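Gastthorpe Midsummer Pageant: Progress Report to the Karaca Fund

Prepared by Erdal Kozan, Production Manager
2020-02-19

This report covers work carried out on the Gastthorpe Midsummer Pageant since the first instalment of the grant was received. It follows the headings agreed with the Fund.

Venue and site
The hire agreement for the Kunside showground has been signed. The main arena will be shared with the county driving trials, and the seating plan has been redrawn so that one layout serves both events. Covered seating has been set at 498 places, with standing room on the north bank. Ground tests in January showed that the lower field drains poorly, and the horse lines have been moved to the upper paddock at no extra cost.

Cast and rehearsals
A total of 300 performers have registered, drawn from schools, choirs, riding clubs and the Narken Silver Band. Kyung-tae Cho has been appointed musical director and has delivered the full score for the first half. The second half is still in draft – the closing procession has been lengthened at the request of the riding clubs. Sectional rehearsals are under way and the first combined rehearsal will be held at Kunside once the arena fencing is in place. 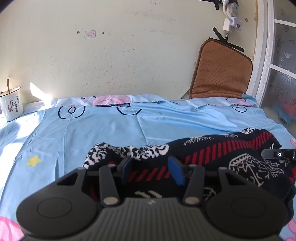
Will the pageant still be given on two evenings?
Both evenings are confirmed in the hire agreement, and the same programme will be given at each.

Tickets
Advance booking opened in January through the Gastthorpe box office. To date 2061 tickets have been reserved across the two performances, most of them for the second evening. A reduced price for families will be offered on the first evening to even out attendance.

Matters outstanding
The traffic plan awaits comments from the highways office. The lighting contract has gone out to tender for a second time, as only one complete bid was received in the first round. Neither matter affects the opening date at present.

The second instalment of the grant is requested on the terms already agreed. Receipts for the period are attached as Annex 2.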